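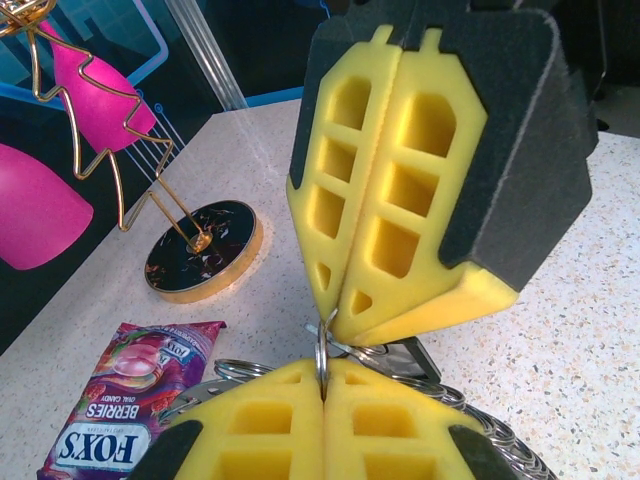
2. Cómo hicimos el trabajo

Para estudiar cuánto ensucia el agua una merienda de barrio nos fuimos, en noviembre, a la fuente de Prakgate, que es donde casi todas las familias del instituto llenan las garrafas (y donde mi abuela sigue jurando que el agua sabe mejor que la del grifo). Recogimos muestras de 250 ml antes y después de la fiesta, siempre en el mismo caño, y las guardamos en la nevera del laboratorio hasta la tarde.

Leilani Brannigan, nuestra tutora, nos prestó el medidor de conductividad y tuvo una paciencia enorme con nosotros, ¡sobre todo el día que etiquetamos dos botellas igual! Esa pareja la descartamos y volvimos a Prakgate a repetirla.

3. Los vasos y las copas

También preguntamos a los vecinos de la calle Drorkden qué usan para beber en las fiestas. Repartimos 2000 papeletas y volvieron 1875, una alegría que no esperábamos. Ganó el plástico, aunque mucha gente nos contó que lo lava y lo guarda para el año siguiente, cosa que tendríamos que haber preguntado desde el principio.
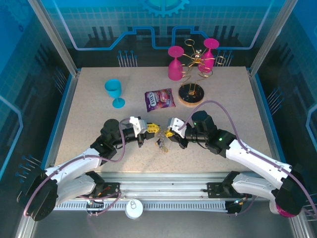
Figura 2. Copa de plástico azul turquesa.

Las tablas de conductividad van en el anexo, ordenadas por botella.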